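Frequently Asked Questions: Making and Caring for Cloth Tote Bags

Print this page | E-mail this page

I've been sewing tote bags at my dining table in Edthorpe for long enough that the same questions keep landing in my inbox. I finally sat down and typed out the answers in one place. If yours isn't covered, leave a comment and I'll get to it when I can (I'm slow in April, that's craft fair season).

Last updated 9/4/25

What fabric should I start with?

Plain cotton canvas, medium weight. I know the heavy stuff looks tougher on the bolt, and it is, but the first time you try to push four layers of it under a home machine you'll hear a noise you won't like. Medium canvas holds its shape, takes a crease well and forgives a wobbly seam. I buy mine undyed, and I buy a bit more than the pattern says, every time, because I cut crooked when I'm tired.

Old curtains are great too! So are drop cloths from the paint aisle, as long as you wash them first.

Do I really have to prewash?

Yes. Sorry! Cotton shrinks, and it doesn't shrink the same amount in both directions, so a bag you sewed square can come out of its first wash looking like it leaned against something. Wash the yardage warm, dry it hot, then iron it while it's still a little damp. If the cut ends fray like crazy, run a quick zigzag along them before they go in.

How big should I cut it?

Bigger than you think, smaller than you want. My everyday bag finishes at 39 centimeters wide, which fits a folder, a sweater and a loaf of bread. I tried going a lot wider once and the thing just swallowed my keys. Before you cut, put the stuff you normally carry in a pile and measure the pile. It feels silly and it works.

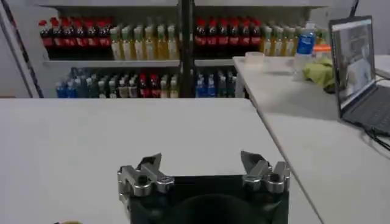 Then add your seam allowance, plus extra at the top for the hem. I fold my hem over twice, a narrow fold and then a wide one, so the raw edge is hidden and the handles have something solid to hang on to.

How long should the handles be?

Depends whether you carry in your hand or on your shoulder. Pin a strip of scrap to the bag and walk around the house with it. If the bottom of the bag bumps your knee, it's too long. Remember your winter coat, too — a strap that's perfect in a T-shirt can be a real fight over a puffy sleeve.

For the stitching, I do a box with an X through it where each handle meets the bag. Go around the box twice. Handles are the first thing to fail on every store-bought tote I've ever owned, and it's almost always a single line of stitching that gave up.

Which thread and needle?

Polyester all-purpose thread and a jeans needle. People write to me convinced their machine is broken, and half the time they're using the needle that came with it years ago. Change the needle! If it still skips, slow down and turn the hand wheel yourself over the thick spots.

Should I line it?

I don't, for groceries. A lining traps crumbs and takes longer to dry. For a knitting bag or something you're giving as a gift, a lining is lovely, and it's a good excuse to use that print you've been saving. Sunil Wijesinghe wrote to ask about waterproof linings, and my answer is that I've only tried it once, it crackled like a chip bag, and I took it out again.

Can I print or draw on the front?

Sure, and thin line drawings look especially nice on natural canvas. Use a fabric pen or fabric ink and do it before you sew the sides together, while the panel is still one flat piece. Slip a sheet of cardboard underneath. Let it dry overnight, then set it with a hot iron from the back, following whatever your ink bottle tells you about timing.
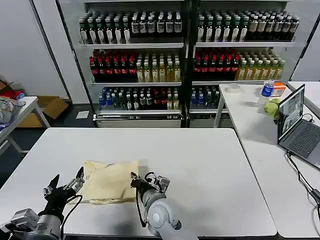 Practice on a scrap first. Canvas has a grain to it and the pen catches, so your nice smooth curve may come out looking a bit nervous. I like that look, myself, but not everybody does.

What do I do about wrinkles?

Natural canvas wrinkles. You can iron it damp with plenty of steam and it'll look sharp until you sit it on the floor of the car. If you're selling at a fair, iron the bags the night before and carry them flat in a box. I stacked mine in a laundry basket for the Istimley market one year and spent the first hour trying to smooth them with my hands.

How do I wash a finished bag?

Cold water, inside out, gentle cycle, and hang it up by the bottom so the handles don't stretch. No bleach on undyed cotton, it goes a weird yellow. For a grease spot, rub in a bit of dish soap, leave it for a while, then wash as usual. If it had raw meat in it, skip everything I just said and wash it hot.

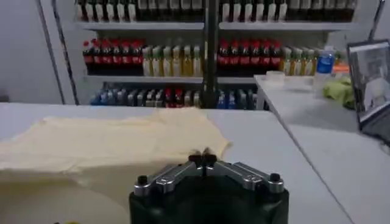 And please wash them more than you do! I'm guilty as well. Empty it, shake it out over the sink, turn the corners inside out and get the lint. You'd be amazed what lives down there.

Can I make one out of an old T-shirt?

You can, and it's a nice first project for kids. Cut off the sleeves, widen the neck, sew the bottom shut. It stretches like mad with anything heavy in it, so keep it for library books or beach towels.

Do you sell your patterns?

The basic one is free, just e-mail me. Trygve Eide has kindly redrawn the Julholm pattern (that's the one with the boxed corners) with much cleaner lines than mine, and I send that out along with it if you ask.

Do you take custom orders?

Small ones, yes. I can't do 80 bags for your wedding, I only have two hands and one machine. The Nyberg shoulder bag is on pause until I find a canvas I like in that weight again.

Share this page (208)
Comments (39)
Print | E-mail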